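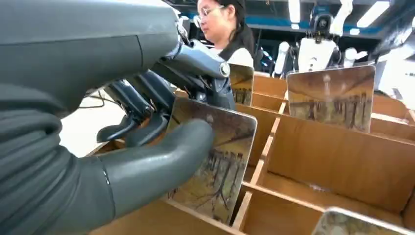
Ticket: Flu shot sign-up form won't let staff skip the vaccine question
Product: Kundero staff health portal
Site: Khan office
Opened by: Hideaki Noguchi
Status: Resolved, one follow-up open

Opening message

Hi team! First off, the new sign-up pages are a huge step up from the old spreadsheet, and people here have been booking their flu shots like crazy. One snag though. Our shots are voluntary, and the policy page says so in big letters, but the form won't save unless you answer "Have you had this season's vaccine?" with Yes or Booked. There used to be a "Prefer not to say" choice and it has vanished. 16 people have written to me about it so far, and a couple of them are (understandably) worried that the company has changed its mind. It hasn't!

Steps to get the error:
Log in as any staff member at Khan
Open Health, then Seasonal Shots
Leave the vaccine question blank and hit Save
Red banner: "Required field missing, code 10"

Same thing in two browsers and on my phone.

Support, first reply

Thanks Hideaki, what a great report, the steps made this so quick to check. I get code 10 on my test account too. Could you tell me if the missing choice is gone for managers as well, and whether anybody has been turned away at the door? I ask about the door as Khan is linked to Baltis for badges.

Hideaki

Gone for managers too. No door trouble that I know of. I walked over to the front desk and tried a badge from one of the 16, and it opened fine. I'd love to be sure it stays that way.

Support, log notes

Checked the form history. The question was set to Required in the May update. Before that it was optional, with three choices.
Turned Required off on the test copy. Form saves. "Prefer not to say" still missing.
Found the choice in the archive list. Our cleanup job, Goner, archives any answer that hasn't been picked for a whole season, and the portal was closed all summer. So it counted as unused and off it went. Very happy to have found that one!
Restored the choice on the test copy, ran Goner by hand, and it was archived again. Added it to the keep list, ran Goner again, and it stayed.
Looked at the Baltis link. It sends name, badge number and site. No health answers go across, and there's no rule on the badge side that reads them.
Pushed both changes to live at 4:40 p.m.
Went through all 2,791 staff records for Khan. Nothing lost, and saved bookings are all in place.

Support, second reply

Fixed on live! The question is optional again and "Prefer not to say" is back in third place. Please ask people to log out and back in before they try. Anyone who picked Booked just to get past the banner can change it under My Answers, and their manager won't get an alert when they do.

Hideaki

Works beautifully, thank you!! I tried it blank and with all three choices and every one saved. I'm sending a note to the 16 now with the voluntary wording pasted in at the top. Small wish while I have you: could the policy line sit right above the question, so people see it before they answer?

Support

Love that idea. It needs a change to the page layout, so I've opened it as a follow-up and linked it to this ticket. You're set as the contact and will get the preview link by email.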